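Hanbridge Residents' Help Board
Household and Laundry

Folding T-shirts on a bed when no table is available

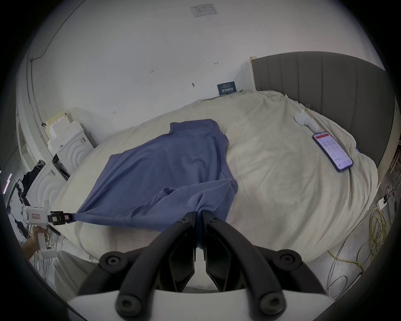
Details of the request
Posted by Afroza Bandara, 12/01/2025

I would appreciate advice on folding T-shirts neatly on top of a duvet. My apartment at Van Hecke Court does not have a table large enough for the purpose, and all clean laundry is therefore folded on the bed. The shirt is laid out and pulled straight at the bottom hem, but the body still gathers in diagonal creases and one sleeve ends up away from the rest. The duvet has a soft filling and does not lie flat. The finished shirts must fit upright in a narrow drawer. I would prefer a method that does not require the purchase of a folding board.

2 replies

Habibur Siddiqui
Member, 392 posts

The diagonal creases suggest that the shirt is twisted between the collar and the hem. Pulling the hem sideways will straighten the hem only. The following procedure is recommended.

Fold the duvet back to the foot of the bed and work on the fitted sheet. If this is inconvenient, place a large bath towel over the duvet and smooth it by hand.

Hold the shirt by both shoulder seams, shake it once, and lower it with the front facing down. The collar should point directly away from you, and the whole shirt should rest on the bed. A hem that hangs over the side of the mattress will draw the fabric out of line.

Check that the side seams run straight from the underarm to the hem. Smooth the fabric from the center outward with the flat of the hand.

Fold one side in toward the middle and turn the sleeve back on itself. Repeat on the other side. Bring the hem up to just below the collar, then fold in half, and once more if the drawer is shallow.

Residents should also clear phones, cords, and other small items from the bed before starting. I have folded a charging cable into a shirt on more than one occasion.

Trekside461

I just roll mine. Lay it flat, fold the sleeves in, and roll from the bottom up. The wrinkles are no worse than with folding, in my experience, although a thick shirt may not stand up well in a drawer. A stiff piece of cardboard under the shirt also helps on a soft bed. I cut one from a Zomon delivery box and it has lasted since October.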